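Teaching the arm with my own hands

I have now spent 3 evenings showing the robot how to move around one corner of the room, and I want to write down what I learned before I forget it.

My way of working is simple. I hold the remote handles, the arm follows me, and Noteo saves the whole movement. I look at the screen and almost never at the arm itself, so I see only what the wrist sees. At first this made me a little dizzy. In June, when I tried it for the first time with the older Clanel handles, I had to stop after every few minutes.

The corner has a black metal stand, a wall outlet with a white cable, and a bin with a bag in it. For me these are good things to steer by. I choose one of them, keep it in the same part of the picture, and bring the wrist closer slowly.
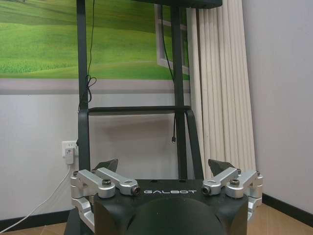
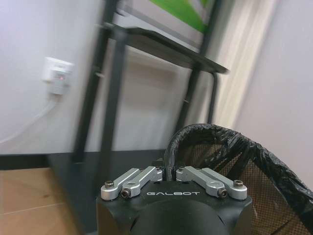

Posted by the author of Miltby Notes on February 14, 2024

My biggest mistake was speed. When I turn the wrist fast, the picture becomes soft and the recording is difficult to use later. Now I turn, wait for one breath, and turn again. It feels too slow, but the replay looks much calmer.

The second mistake was correcting too much. If I go a little too far to the left, I want to jump back immediately, and then the robot learns the jump also. It is better to come back gently — or to delete the recording and begin again.

I keep over 200 recordings on the disk and I threw away 80. The Costello guide recommends 2000 for one task, and I do not know if I have the patience for this. Maybe with a better chair. My shoulders hurt more than my eyes.

Next week I want to try with the left hand only. I will also lower the handles, because now my elbows are in the air all the time.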